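# Studgate sitting room reopens with donated furniture

4 September 2024

The sitting room at Studgate, the family support centre on Clorkow Road, is open again after being closed since May. Families staying at the centre had been using the dining room in the evenings while the floor was replaced and the walls were repainted.

Most of the furniture is new to the building. The largest piece is a cream leather corner sofa, given by the Leinonen family when they moved to a smaller house. It came with its headrests and needed only a clean. A round side table stands next to it at the chaise end.
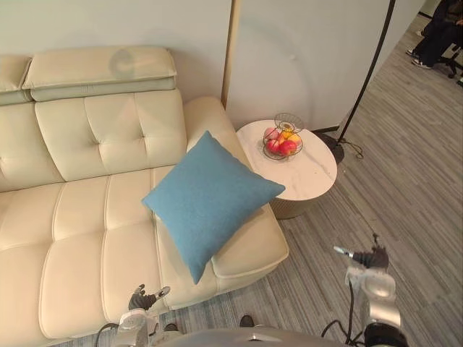 *The cream sofa in the Studgate sitting room, with a blue cushion on the chaise and the side table by the armrest.*

The work cost almost £3000, paid for from the spring appeal, which raised £3565. What is left will go towards a second lamp and new curtains. The old sofa, which had a broken base, was taken away by the council.

Cushions and other soft furnishings were collected over the summer at the Taltov community hall. Donors brought in 14 bags, and seven of them went on to the charity shop in Taltov because there was no room for everything at Studgate. Anything kept was washed or brushed before it went into the room. Staff asked for plain colours where possible, and most people stuck to that.

The fabrics that stayed are mainly greys and beiges, several of them with a soft, fleecy feel.
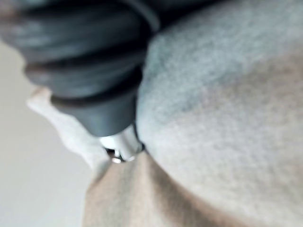 **Laiba Niazi**
Community news editor

The room is open to resident families from 9 am until 8 pm, and to visitors in the afternoons. Hot drinks may be taken in, but meals should still be eaten in the dining room. Shoes must be kept off the sofa.

Studgate is not taking any more furniture at present. Offers of curtains, lined and at least two metres long, can be left with the front desk.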